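Fitted sheet pops off the wall side of the bed every night, what am I doing wrong?

Posted in Bedrooms & Linens by Ruba Mansour, June 4, 2019

Hi all, long time reader, first time I've had to ask something. My bed is shoved right up against the wall on its long side (small room, no other way to do it) and the sheet will not stay put. The two corners on the open side are fine. The wall side rides up in the night and by morning I'm lying on bare mattress with a big wad of cloth under my hip.

I bought the set in February from Skirkia, the 496 thread count one, and it was okay until I washed it a few times. I've already tried safety pins (ripped a hole, don't do it) and tucking the extra under with a spatula, which my sister thought was hilarious. The mattress is a Kolář and it has one of those pillow tops. Do I need a new sheet or some kind of strap? I'd love to keep it under 200 for everything, and way under if possible!

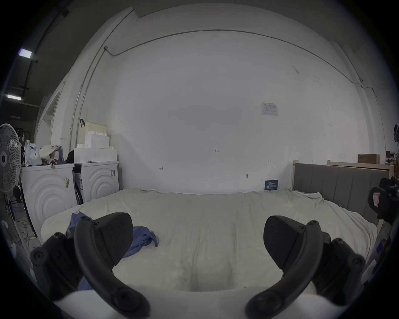

2 replies, oldest first

bircombe_beth

Oh I lived with this for years, you have my sympathy! Get out a tape measure before you buy anything. Pillow tops are tall, and a lot of regular fitted sheets are only cut for a thinner mattress, so the corners are hanging on by a thread from the start. Then you wash it, cotton shrinks a bit, and off it comes. Look on the package for "pocket depth" and get one that's a couple of inches deeper than your mattress. If yours turns out to be too shallow then straps won't save it, they'll just pull the elastic to death.

As for getting it on when the bed's against a wall, this is my order and I do it half asleep now:

Pull the bed out far enough to get your arm down the back. If you have carpet, lift the foot end and swing it, don't drag.

Do the far corner at the head first, then the far corner at the foot. Get the elastic all the way UNDER the mattress, not hooked on the side of it.

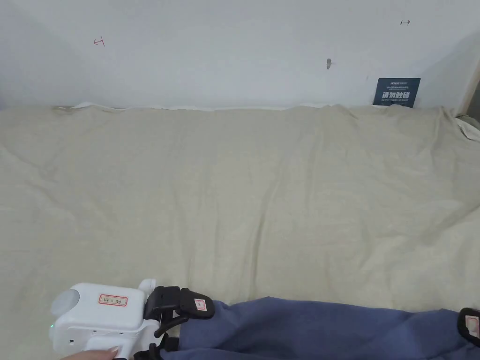 Come around and do the two near corners. They'll be tight, and that's what you want.

Push the bed back slowly and keep a hand on the sheet at the wall so it doesn't get dragged up.

Mine's a linen blend and it always looks slept in no matter what, so don't judge it by the wrinkles. Judge it by whether the corners are still there in the morning.

Oh and if you have a mattress pad under it, check that too. A slippery pad creeps and takes the sheet along for the ride. I went through two sheet sets before I figured out mine was the pad!

T_dubs1061

What she said about depth. I'd add the crisscross suspenders, the kind with clips that go corner to corner under the mattress. I have the Cirker ones and they were cheap.
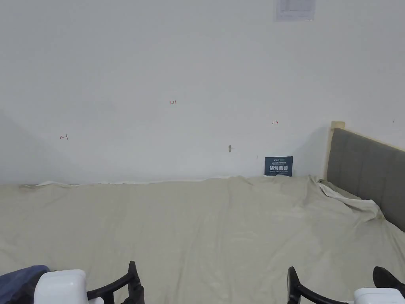
You need a second person to hold the mattress up while you clip them, or a stack of books if you live alone like me. Put the clips on the hem and keep them off the elastic. Also wash on warm, skip the hot dryer, and take the sheet out while it's a tiny bit damp. I let mine finish drying over a door and it hasn't shrunk since.

I don't know about the hole you ripped. Iron-on patch maybe?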